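How I Clear and Reset a Bed Before the Clean Sheets Go On

I used to throw fresh sheets over whatever was there and hope for the best (don't do that!). Start with everything that isn't bedding, books and kids' mats included, and get it off the mattress. 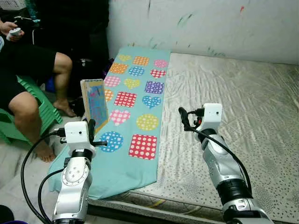 Photo: Hillow Home Notes

Fold long mats in thirds, then give the bare mattress 30 minutes to air. I set a timer and go make coffee.

Next, smooth the quilting with your palms, from the headboard down, and run a soft brush along the tufting – dust just loves those little crystal buttons.
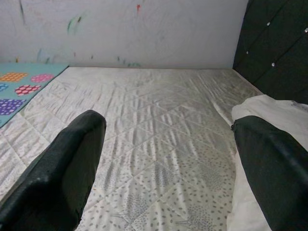
Any scribbles on the wall can wait for another day, I never get to mine before February anyway. Grab your pillow by the two bottom corners, shake it hard, and square up the case. 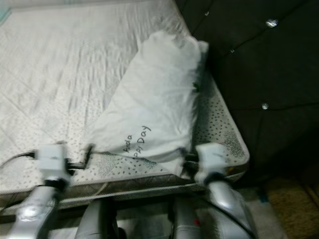

White pillow on the bare quilted mattress, by the tufted headboard

Now go get those sheets!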